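Home Forums Software Perception & Planning New posts Search
Reading time: 4 min
Filed under: Software > Perception > Handheld demos, pose drift, filtering

Thread: Pose drift on two-handed soft object demos - filter it or throw it out?

tinwhistle_ops
Evening all. I've been lurking for a good while and picking up all sorts from you lot, so thank you for that, and now it's my turn to ask something. We're training a two-armed policy on handheld gripper demos, mostly soft things - towels, plush toys, a cushion with tassels that I have come to dislike very much. The set so far is 1,063 episodes, recorded through Gudano and then replayed in Bronden so we can check that the arms could follow the same paths.

My trouble is that in 219 of them the two gripper tracks slide apart while both hands are on the object. Each track looks lovely on its own, smooth as you like, but the distance between the two wanders when the thing being held plainly hasn't stretched. On replay the left arm ends up pulling and the right arm ends up pushing, and the planner (quite rightly) complains about it.

Do I smooth it, re-solve it, or bin the lot? I'd hate to lose a fifth of the work, but I'd hate to teach the policy to tug even more.

marrowfat
Bin them. I know it hurts. We kept ours in for a whole winter, telling ourselves the good episodes would drown out the bad ones, and what we got was a policy that gave everything a little sideways yank just after closing. We took the bad ones out, retrained, and the yank went. Fewer clean demos beat more mucky ones every time in my book.

lowgear_lou
I'd gently disagree with marrowfat there, and it's an old argument between us so please don't mind the tone! Binning by track error means you bin the hardest grasps first, as those are the ones where the hands come close together and block each other's view. You end up with a very tidy dataset of easy moments, and then everyone wonders why the arm is hopeless the moment two grippers need to be near one another.

What I'd do is re-solve with both grippers in one problem. Put in a soft constraint on the relative pose while both are closed, let it loosen as either one opens, and see how many come back. Vellwood has a two-body mode for this. It's slow and the config file is a misery, but it does work.

tinwhistle_ops
Ooh, I didn't know about the two-body mode. Is the weight on that constraint something you tune per object? A cushion really does squash quite a bit between the hands, and I'd be nervous about pinning the distance too hard.

lowgear_lou
Per object family, I'd say. Start low for anything plush and go up until the replay stops complaining, then back off a touch. If you find yourself tuning per episode, stop and have a cup of tea, because the fault is somewhere else.

pebbledash
Before anyone solves anything - have you checked your clocks? I ask because I lost most of a January to something that looked just like this. One gripper's stream was being stamped when it arrived and the other when it was captured. With slow hands you'd never know. With quick hands the gap opened and shut like an accordion. Plot the separation against hand speed and if there's a clear slope, it's timing.

tinwhistle_ops
Right, I did pebbledash's plot over lunch and I'm a bit embarrassed. There is a slope, a clear one, on 100 of the bad episodes, and they're all from before we moved the recorder over to Dabbas. The remainder are flat, so those must be proper drift. Two faults wearing the same hat!

marrowfat
Well, there you go. Shift the hundred, bin the rest, home by six.

lowgear_lou
Shift the hundred, RE-SOLVE the rest, home by seven.

tinwhistle_ops
I've started down Lou's road, with apologies to marrowfat, and I'm working through the teddy bear episodes first as they're the ones I care about most.
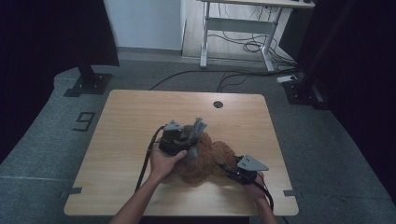 The setting I've landed on is a fairly weak relative constraint with a longer window than the default, up to 600 samples either side of the closing event. With the short window the solver only saw the squeeze itself and had no idea where the two hands had been beforehand, so it made up something smooth and wrong. Given more run-up it settles down nicely, and the replay in Bronden goes through without the arms fighting. I haven't retrained yet, so I make no claims about the policy!

pebbledash
That window makes sense to me. Do keep the raw tracks next to the solved ones, though. I overwrote mine once and had to go and be very polite to the person with the backups.

marrowfat
I'll grumble one last time. Hold some of the re-solved ones out and train with and without. If the yank comes back I shall expect a post saying so, in large letters.

tinwhistle_ops
That's fair, and I will. Both runs are going on this Saturday, and I'll put the curves up in this thread whichever way they fall. Lou, could you paste the bit of your Vellwood config where the weight loosens as a gripper opens? Mine switches off all at once and there's a little step in the track at that moment.

lowgear_lou
Yes, gladly. It's on the other machine, so give me until tomorrow morning. Look for the ramp setting in the meantime - it's under contact and defaults to zero, which would give you that step.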